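Reusing a Gift Basket for Everyday Fruit

By Maricruz Sandoval
October tips, Kitchen and Table

Small gift baskets pile up fast after the holidays. Most are sturdy enough to keep using, and a round wicker one is a good size for fruit that gets eaten within the week.

Before you put food in it, shake out any paper filler over the trash and brush the weave with a dry pastry brush. Wipe it with a damp cloth and let it dry overnight. Don't soak wicker - it can warp.

Ribbons can stay on if they are tied to the handle and not glued. Wash satin by hand in cool water and press it on low under a dish towel. If the loops hang over the rim, push them to one side so they don't catch when you reach in. 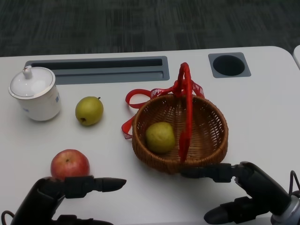
Pears and an apple with a New Year ribbon basket.

Pears go in first. Lay them on their sides in one layer, with the stems pointing away from each other, as a stem will poke a hole in soft skin. Check them daily by pressing near the stem. When that spot gives a little, move the pear to the refrigerator or eat it.

Keep apples out of the basket if you want the pears to last. Apples speed up ripening. If your pears are hard as rocks, put one apple in with them and check the next day.

Line the bottom with a folded cotton napkin if the weave is rough. Change it when it gets sticky.

Mitsuko Ueda wrote in to ask about painted baskets. I would use those for napkins or wrapped tea bags and keep bare fruit out of them.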